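Notes for the Clundby talk, Mar 13, 2025

**Opening (don't rush it!)**

- Hello, thanks for coming out, yes I can see you at the back.
- Ask who has been to a live comedy recording. Wait for hands. Then ask who enjoyed the third hour of one.
- I've worked on the warm-up side for years, so I'm the person who comes out before the person you paid to see. Tonight is about how a stand-up special gets filmed, and why the room you see on telly is never quite the room we were in.

**The two-show trick**

Most specials are shot over two shows, same night, same clothes. At the Larken we had 390 seats and filled them twice, which sounds glamorous until you've watched the same front row being asked to take their coats off again. The early crowd is polite and the late crowd has had a drink. The edit hops between them, and if you look at the water glass on the stool you can usually catch it doing so (mine goes up and down like the tide).

Tell the shirt story here if they're laughing. If they're not, skip to laughs.

**Laughs**

- People always ask if the laughter is fake. Mostly no! It's often moved, though. A big laugh from the late show gets tucked under a joke from the early one.
- The Stilier people, who did our sound, hung microphones over the stalls and left the balcony alone. So the balcony laughed its head off and none of it made the cut. Sorry, balcony.
- PLAY CLIP ONE. Let it finish before talking. I talked over it in May and lost the whole point of it.

**Cutting it down**

We had a set that ran to roughly 70 minutes live and the finished thing had to be 44. That's a lot of jokes on the floor, and they don't come out cleanly, as a comic will plant something early on and come back to it at the end. Take out the bit about the caravan and the last line makes no sense at all. We lost the caravan, then put it back, then lost the dentist instead. I still miss the dentist.
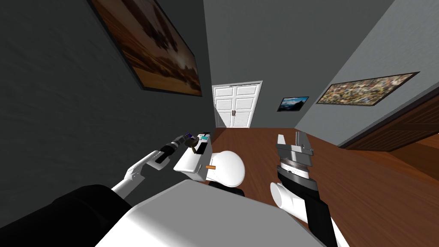 The other thing that goes is the chat with the audience. Lovely on the night, dead on a sofa. Lambrechts, who paid for ours, asked for 4 versions and picked the first one. I'm over it now. (Pause. Look as if I'm not over it.)

**If there's time**

- Heckles: we keep one, tops.
- Why the applause at the start goes on so long: the warm-up makes you practise it. Get them to do it now. Properly, with whoops.
- PLAY CLIP TWO, lights down first.

Questions, then remind them the bar shuts early.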